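**Drimstead mid-tower desktop case - review after one rebuild**

The Drimstead is a plain steel case sold without a power supply. I bought it to rehouse an older office machine whose original case had a bent rear panel. The board, memory, drives and power supply all carried over.

Assembly took one evening. The standoffs were already fitted in the usual pattern, and the threads were clean on all but one, which needed a second pass with the driver. The side panel slides off toward the back and is held by two thumbscrews. Panel edges are rolled along the opening but not behind the drive cage, so keep your knuckles away from there.

Access to the board is good. With the side panel off and the case tilted, the memory slots and the main power connector can be reached without pulling the drive cage. I swapped a memory module twice during testing and did not need to unplug anything else to do it.

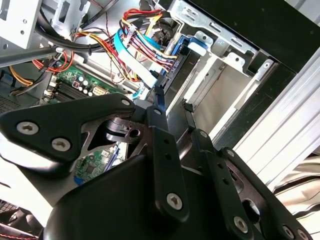
*Interior with the side panel off: memory slots, capacitors and the white power connector, with the cabling above.*

Cable routing is the weak point. The gap behind the board tray measures 9 mm, too shallow for a thick main power lead. Most of the wiring has to stay on the board side of the tray, and the two tie points supplied are both near the floor. A Strickland case I used before had less total room but tie points along the full height - a better arrangement for an older supply with fixed leads.

Noise is acceptable. The stock fan runs at a constant 2,000 rpm and has no speed control lead. Clyde Escobedo has the same case and replaced his with a Pridwood fan in August of last year; he reports less hum at the same load. I have left mine alone.

The front panel leads are long enough but poorly labeled. The power and reset plugs carry the same marking, and the manual shows them in the wrong order.

Recommended for a basic rebuild with a modular supply. With fixed leads, look for something deeper.

Kamrul Sultana, July 2019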